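Re: [grippers] Cira vs Frei fingers, wrist cam focus

Wrist view from the Cira side, 10th May:

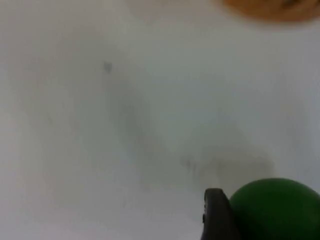 Ran the Cira fingers first, Frei after lunch. Same arm, same controller, 296 grasps each. Cira is easier to mount but the pads are stiff and I dont trust them on anything round. Focus is the bigger headache — even the green thing right up against the finger comes out soft, and the orange one at the far corner is just a blur. Exposure at 2000, will try 525 tomorow.

On the Rusulham list someone wrote:
> Did you swap the lens before comparing? Ours at Ruluvcombe was
> useless close in until we did. Also what closing speed?

No, stock lens on both. Closing speed 620, same for both sets. Which lens did you go to? Frei logs to follow.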